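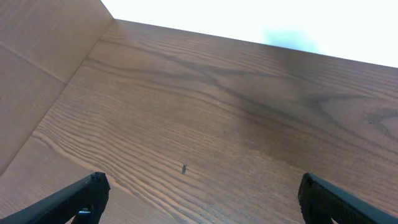

4. 音声と映像の設定

Drilellプレーヤーは、箱から出した状態では「おすすめ画質」で動きます。誰に対するおすすめなのか、メーカーのDrillonholmは説明していません。ドラマを全話まとめて観るつもりなら、先に次の設定を済ませてください。

手順1 HDMIケーブルをテレビの入力1に挿します。端子の横に「推奨」と書かれた別売ケーブルの案内がありますが、手持ちのもので映るなら買い替えは不要です。

手順2 本体の電源を入れ、設定メニューから「映像出力」を開きます。

手順3 解像度を「自動」から「1080p固定」に変えます。自動のままだと、特典映像に切り替わるたびに画面が数秒暗くなる機種があります。

手順4 「シネマ強調」を切ります。宣伝では映画館の質感とうたっていますが、筆者の目には輪郭が太くなっただけに見えました。 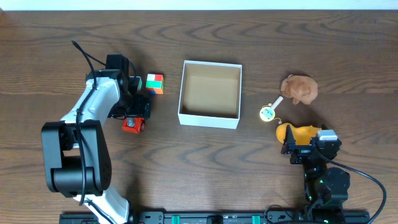 手順5 「音声出力」で「ビットストリーム」を選びます。アンプをつないでいない場合は「PCM」のままにしてください。テレビのスピーカーだけで聴くなら、ロスレス音声の恩恵はあまり期待しないほうが無難です。

注意:音量を上げたまま音声形式を切り替えないでください。大きな雑音が出ることがあります。

手順6 字幕の遅延を調整します。初期値は0ですが、Ghiță製のサウンドバーでは116ミリ秒にすると口の動きと台詞が合った、とOana Surduさんから報告をもらいました。設定画面の「自動同期」は、試した範囲では何も変わりません。

注:字幕の遅延と音声の遅延は別の項目です。画面上の名前がよく似ているので、変更前の値を控えておいてください。

手順7 ディスクを入れ、第1話の冒頭を再生して確認します。エラー46が出たら、ディスクを取り出して本体を再起動します。公式の手引きには初期化を勧める記述がありますが、視聴位置の記録がすべて消えるため、最後の手段と考えてください。

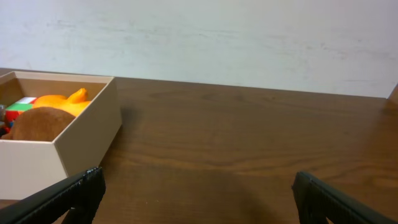
図4-3 木目の天板と壁

手順8 「視聴データの提供」を確認します。更新後に勝手にオンへ戻っていた例を、Radu Nedelcuさんが3月に見つけています。「体験の向上のため」という説明では、何を送るのか分かりません。納得できなければオフにします。オフでも再生機能は同じように使えます。

特典映像の一覧が表示されないときは、5章「ディスクメニュー」へ進んでください。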